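The Long Way Around a Bath Towel

I had been at Renby for less than ten minutes when somebody put a gripper in my hand and told me to fold something. I'm a reasonably confident folder. I have raised two children and run a linen closet that my sister-in-law once complimented, and I thought I would breeze through it. Then I squeezed the handle, the two black fingers closed on a corner of cloth, I lifted, and the corner slid away as if it had somewhere better to be.

"Everybody goes too fast," said Eun-ji Wang, who had been watching with her arms folded. "You're folding the way you fold at home. Slow down until it feels silly, and then go a little slower than that."

Renby has the second floor of a former piano showroom on Perier Street, and the people who work there spend their days teaching robots to do housework. They do it by showing. Wang manages the demonstrators, a group of 14 who come in on staggered shifts, and between them they make beds, clear sinks, pair socks and put away groceries from morning until the streetlights come on. Everything they do is recorded through the tools in their hands, and the recordings go downstairs to be turned into something an arm can follow. When I visited in July the windows were all open and the whole place smelled pleasantly of laundry soap.

There are two ways of showing, and I was given a turn at both. The first is the one I'd just failed at, where you hold the gripper yourself and walk around with it like a very fancy pair of salad tongs, with a small camera riding along above your knuckles. The second is done sitting down. You take hold of a pair of lightweight arms fixed to a desk, and across the room a much bigger pair copies whatever you do, a hair behind you. People tend to have a favorite. The younger demonstrators mostly like the desk, and the ones who came from hotels and hospitals mostly like the hand-held tool, which lets them stand at a bed the way they've stood at beds for years.

I liked the hand-held one too, once I stopped fighting it. There's a rhythm to it. You come in low, you wait for the tips to be right at the cloth, you close, you pause for a breath so the recording has a clean moment in it, and only then do you lift. Wang calls the pause "the comma," and she can tell from across the room when somebody has left theirs out.
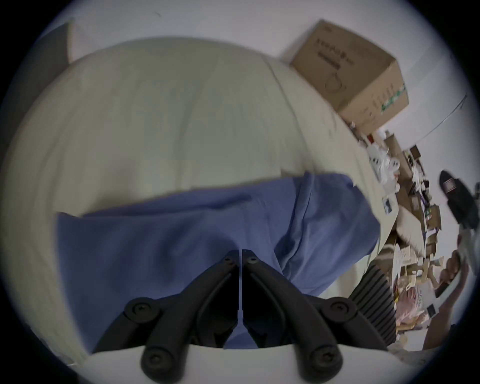

What I hadn't understood before I came is how much of a fold is made up of things we never think about. When you or I pick up a shirt from a heap, we've already found the collar by feel, and shaken out the sleeve, and noticed that it's inside out, all while talking to somebody in the next room. With two fingers, and no feeling in either of them, you have to do all that by looking. You find an edge that's lying a bit proud of the rest and you go for that. If you can't find one you nudge the cloth until it gives you one. The nudging used to be thrown out of the recordings as wasted motion, and I was told with some feeling about the long winter when it was, and how the robot that came of it would pinch at the middle of a heap over and over, like a child trying to pick up a coin in mittens. Now the nudging stays in.

The man who argued for keeping it is Yurii Onyshchenko. He drove a delivery truck before this and then repaired sewing machines, and he has the most patient hands I've ever seen on a person. By the time I met him he had recorded 2624 demonstrations, a figure he gave me a little shyly, after checking it on a sheet of paper taped inside his locker. He prefers cloth to everything else. Dishes bore him.

"A cup is a cup," he told me over lunch, which was lentil soup his wife had sent in a jar far too big for one man. "You learn the cup and you are finished with it. A towel is a new towel every time you drop it."

He took me through his morning, and I'll admit I expected it to drag. He drops the cloth on the mattress from shoulder height so that it lands however it lands. He flattens it, folds it, sets it to one side and drops it again. If he catches himself dropping it the same way twice he turns around and does it from the other side of the bed. A good session is 60 folds before lunch, and after that he makes himself stop and work at something else, because he says tired hands teach tired habits. I watched for the better part of an hour and was sorry when he put the gripper down.

Down on the first floor, where the recordings end up, there's a machine called Taltar. I had been picturing something with a face, I suppose, but Taltar is two gray arms on a post beside an ordinary bed, and the engineers talk about it the way you'd talk about a nephew who is doing fine in school apart from math. I saw it fold eight towels. Five of them I would have put straight in my closet. Two were what my mother used to call "guest of the enemy" folds, with one corner poking out, and the last one it carried very carefully to the edge of the bed and let go of on the wrong side. There was a groan from everybody in the room, and then somebody laughed and picked it up and the afternoon went on.

What struck me, though, was the comma. Before every lift, the arms closed their fingers and waited for one short breath. Taltar has no reason of its own to pause there. It was taught by people who do, and so it does. Onyshchenko says he can sometimes pick out his own way of smoothing a hem – two short strokes and a long one – and that the first time he saw it he went and found Wang and made her come downstairs and look.

The company that will be using the machines first is Araújo, a family laundry service that does sheets and towels for small inns along the coast. They've sent over bags of their own linens for practice, some of them older than the demonstrators handling them, and Wang has grown quite attached to a set of scalloped pillowcases that nobody, human or machine, has yet managed to fold to her satisfaction. Fitted sheets are scheduled for the new year. I asked how she felt about that and she looked out the window for a while.

Before I left she let me have one more try at the hand-held gripper. I came in low. I waited. I closed on an edge, took my breath, lifted, and the corner came up with me and stayed up. I carried it across and laid it down more or less where it was supposed to go, and from over by the lockers I heard Yurii Onyshchenko say "Good, now fifty-nine more," and he held out the next towel.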